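Potting soil for bulbs in tubs: does the brand matter?
Balcony and Patio Growing, 6 replies

fennelandfog wrote:
Hello all, I've three tubs to fill before the autumn and my neighbour swears by Fondeck, which costs nearly double the ordinary stuff. Is it worth it for daffodils, or am I paying for a nice bag?

Tuftyborder wrote:
Oh, save your pennies! I've used the cheap one for years with a good handful of grit stirred in, and my daffs come up lovely (the squirrels permitting).

Kamel_on_the_hill wrote:
Can't agree, sorry Tufty. Cheap compost went to a solid brick in my tubs by February and half the bulbs rotted. Fondeck drains far better.

Tuftyborder wrote:
Did you put the grit in, though?

Kamel_on_the_hill wrote:
I did not. Fair point, I'll try it on one tub in October.

Frida Toft wrote:
If you've only small pots, a little 3L bag with daffodils on the front is plenty, and easier on the back too.
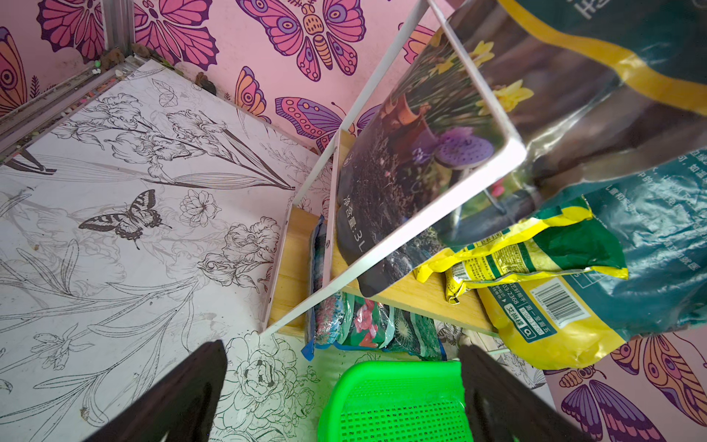 Reply 6
fennelandfog wrote:
Thank you, all of you! Cheap stuff and grit for two, Fondeck for the third, and I'll report back in spring.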